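Budget for the fridge, then the arm
05/10/2024

Most equipment plans for small robotics labs are written backwards. The arm goes on the first line, the computer on the second, and everything the arm will touch goes into a line called sundries. At Ruvinside we did the same, and sundries ran out in June.

Our plan for the Savberg kitchen work had 50 pounds set aside for household items. A secondhand fridge cost 298 on its own. A decent table took most of what was left from another heading, and by then we were arguing over baskets.

I think the room should be priced first. A kitchen task needs furniture at the right height, doors that open the right way and enough floor for the arm to get at both. If the fridge door swings into the base, a better gripper will not help. We paid 439 to have ours moved and the mount refitted – money that would have bought a second fridge.

People object that household goods are cheap and can be picked up as needed. Each one is cheap. The days lost waiting for them are not, and those days never appear in the plan. 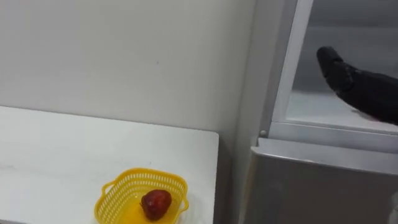

What I would put in the next plan

Give the room its own heading, with its own total. Ask the Alvarado and Moline groups what they replaced last year before settling the figure. Allow 16 working days for setting up, and do not let the arm be ordered until the table and fridge have been measured in place. Fruit can stay under sundries.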